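Skavden chores: README

Can a machine tidy a bathroom floor yet? Going by our own figures, I doubt it. The set holds 2908 clips of people working with hand-held grippers.
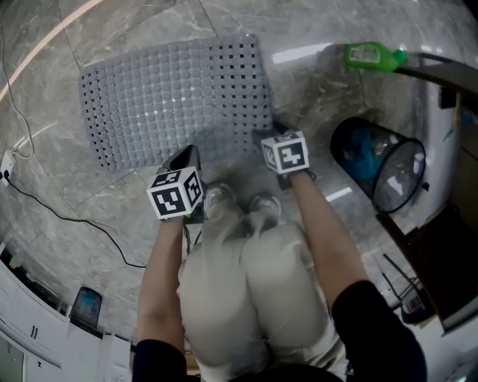

Bath mats are the worst of it. Rothe got one flat in 3 tries out of 4000, and Karla Figueroa wants those rechecked.

Several people record in one room, so expect others in view. 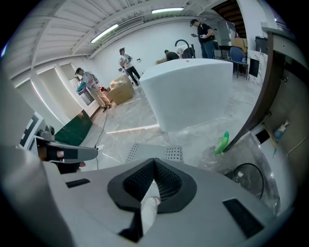 Known gaps

No stairs, no wet floors. Labels stop at clip 2519.
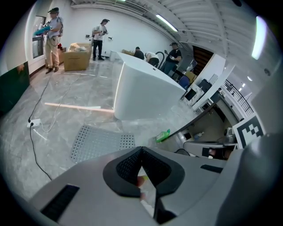 1 min read

Send fixes to Uwe Fuchs. Claims of "solved" need raw logs.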